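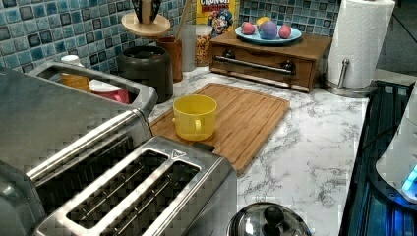
Looking After a Kitchen Robot Arm: Setup, Cleaning and Small Repairs

Household Services, Millham Office
Revised Tuesday, December 30, 2025

These tips apply to a single counter-height arm with a two-finger gripper, installed in a home or training kitchen. Read the maker's manual first. Where the manual and this page differ, follow the manual.

Before switching on

Clear the arm's full reach. Residents often clear only the spot where the arm will work and forget the path it takes to get there. Tall items such as cereal boxes, glass jars and paper towel holders should stand against the backsplash. Lids with raised knobs should be moved out of the path altogether, as a sleeve or cable can catch on them.

Wipe the counter and let it dry. Crumbs under a cutting board will make it rock when the gripper presses down – a folded damp cloth under the board holds it steady.

Do not park the arm over a cooktop. Glass tops hold heat after the burner is off, and the soft pads on most grippers will mark or stiffen.

Setting the home position

Home the arm each time the base has been moved, even slightly. Choose a point 25 centimeters above the highest object on the counter and save it under a plain name. At Millham the saved point is called Immont, after the street entrance, and all staff use it.

Run the first cycle at low speed with one hand near the stop button. A light plastic mug makes a good first object. Eggs and glass should wait until the grip force has been checked.

Cleaning the gripper

Turn off the power at the wall. Wipe the fingers with warm water and a drop of dish soap, then with a clean damp cloth. Do not spray anything toward the joints. Dry the seams with a cotton swab. Grease from frying collects behind the finger pads, where it cannot be seen from the front.

Polished steel, including toasters and bins, should be wiped at the same time. Glare and fingerprints on shiny surfaces are a frequent cause of missed grips.

Replacing finger pads

Change pads in pairs. The Szulc pads stocked at the Millham office come in packs of 2. Peel off the old pad, remove the glue with rubbing alcohol, and press the new one down firmly. Leave it for 36 hours before lifting anything heavy.

Cables

Check the cable at the wrist every September and whenever the arm hesitates in one direction. Clips should hold the cable loosely enough to slide. A cracked cover should be reported to Jade Marsden on extension 47; tape is not an acceptable repair.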